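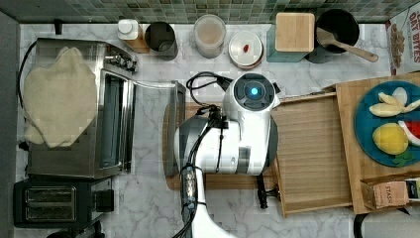 1/ Kitchen bench, round two. Everything we use daily is now lined up along the tiles – jars, canisters, the crock with the spatula. Boards stay out in the middle.

2/ Toaster oven and toaster both live on the left. I wanted one gone. Kevser uses both before 8, so they stay.

3/ Cereal keeps ending up on the bench. There's a shelf for it. I'll ask again.

4/ Marble marks easily, so lemons get cut on a board. Learned that in February.

5/ Next job is the drawer under the kettle.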